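Gendale Kitchen Refit Cost Records
README and data card

Summary

The Gendale Kitchen Refit Cost Records hold itemized costs for kitchen renovation work carried out in owner-occupied homes. The file covers 297 completed projects and contains 2936 cost lines, each tied to one project and one category of work. Cost lines were taken from invoices wherever an invoice was available; 1651 lines have this status, and the remainder come from signed estimates or from the homeowner's own record.

The records are maintained by the Housing Costs Unit at Gendale. They are intended for people who study, plan or advise on home improvement at the household level. They are not a price list and should not be quoted to a homeowner as one.

Contents of the release

projects.csv holds one row per project.
lines.csv holds one row per cost line.
categories.csv gives the list of work categories and their definitions.
districts.csv gives district codes and names.
CHANGES.txt records corrections made after the first release.

All files are comma-separated and encoded in UTF-8. The first row of each file holds the column names. Empty cells mean that the value was not supplied. A zero in a cost column means that the item was supplied or done at no charge, for example where a cabinet was reused from another room.

Main columns

project_id: a six-character code, the same in projects.csv and lines.csv.
district: one of nine district codes.
home_type: detached, attached, apartment or other.
build_period: the decade of construction as given by the homeowner.
floor_area: area of the kitchen in square feet, measured wall to wall before the work began.
layout_changed: yes if any sink, range or load-bearing wall was moved.
category: the work category, taken from categories.csv.
labor and materials: amounts in dollars, before sales tax.
source: invoice, estimate or homeowner.
split_method: how labor and materials were separated when the original document gave a single amount.

How the records were collected

Homeowners were invited through building permit offices and through the Vollby renovation advice line. Those who agreed sent copies of their paperwork and completed a short form on the home and the kitchen. Two members of the unit then entered each project separately. Where the two entries differed, Melati Chong reviewed the paperwork and recorded the final value.

Names, street addresses and contractor details were removed before the files were assembled. Contractors are not identified in any form, including by code. Requests to match lines to a particular business will be declined.
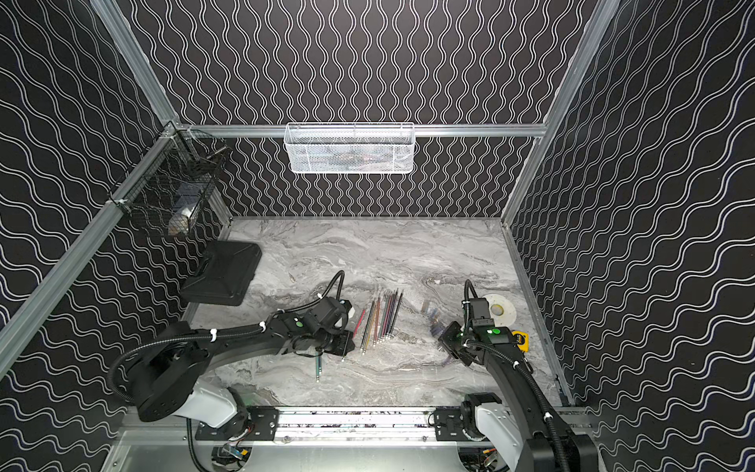
Work categories

Each line is assigned to a single category. The definitions below are shortened; the full text is in categories.csv.

Demolition and disposal: removal of cabinets, counters, flooring and interior walls, with dumpster rental and dump fees.
Cabinets: base, wall and tall units, doors, drawer fronts, hinges and handles, and the labor to install them.
Counters: slab, tile or laminate tops, including templating and cutouts.
Plumbing: supply and drain lines, sinks, faucets and appliance connections.
Electrical: circuits, outlets, switches, lighting and the panel upgrade where one was required.
Floors: subfloor repair, finish flooring and thresholds.
Walls and ceiling: drywall, patching, backsplash and paint.
Appliances: purchase and delivery only. Connection is entered under plumbing or electrical.
Permits and design: permit fees, drawings and paid consultations.

Interior storage fittings bought separately from the cabinets, such as pull-out shelves and drawer dividers, are entered under cabinets. Earlier drafts placed them in a category of their own, and users who worked with a draft copy should check their scripts.

Single-amount invoices

Many small contractors bill one sum for labor and materials together. When the homeowner could supply store receipts, the receipts were used to find the materials amount and the rest was treated as labor. When there were no receipts, the line was left unsplit: the full sum appears in the labor column, the materials column is empty and split_method reads "none". Totals by project are unaffected.

Users comparing labor costs across categories should leave out lines marked "none". Demolition and painting have the largest share of such lines.
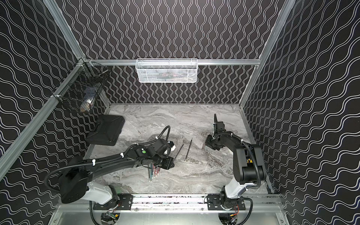 Comparisons across districts call for similar care. Three of the nine districts have few projects, and in one of them most of the projects were apartments. The district column was kept at the request of local housing offices, who use it to look up individual records, and it was never meant to support a ranking of districts by cost.

Known limitations

Participation was voluntary. Homeowners who keep good paperwork are likely to be overrepresented, as are those who hired a licensed contractor for most of the work. Projects done entirely by the homeowner are few, and no value has been entered for unpaid labor.

The build_period column relies on what the homeowner reported. It was compared with permit files where these could be obtained, and corrections are noted in CHANGES.txt.

Financing costs, temporary housing and meals away from home are not recorded.

Amounts have not been adjusted for inflation. The column pay_year in lines.csv allows users to apply an index of their choice.

Corrections and updates

Errors may be reported to Hidayah Hutapea, who keeps the correction log. Please give the project_id, the category and the value in question. Corrections are released each August. Older releases remain available on request.

Terms of use

The files may be used and shared for research, teaching and household advice, provided that the source is named. Users may not attempt to identify a home or its occupants. Commercial cost-estimating products require written permission from Dewanti Lubis.

Suggested credit: Gendale Housing Costs Unit, Kitchen Refit Cost Records, data card prepared by Nabila Sitompul and Junhao Li.

Shared 9 times | 0 comments

This site uses cookies to remember your settings. Accept | Manage choices

Contact the Housing Costs Unit | Copyright Gendale. All rights reserved. | Back to top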